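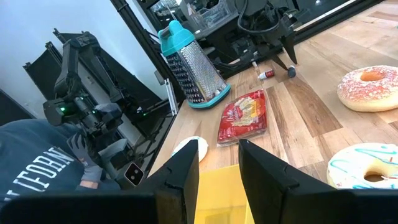 A wooden tabletop with a red plastic package lying on it.

Drendix is a drag-and-drop website builder sold by the software firm Vekier. It is aimed at small shops and sole traders, and is marketed as needing no technical skill, a claim that reviewers have questioned.

Features

The program comes with 110 page templates. Many differ only in colour and typeface, and the reviewer Agnese Jankauskaitė sorted them into 8 distinct layouts. Vekier disputes her method but has published no list of its own. Online payments need a separate add-on, Kirnolard, which is billed monthly.

Reception

Vekier's advertising cites 800 "expert ratings". The experts are not named, and the scores appear only on the firm's own site. Independent reviews are fewer and cooler. Most praise the picture editor and complain of slow pages and awkward menus on phones.

Exporting a finished site is possible in principle. Users moving to the rival builder Gunawan have reported that forms and image galleries were lost on the way. The refund period is 21 days, counted from purchase and not from first use.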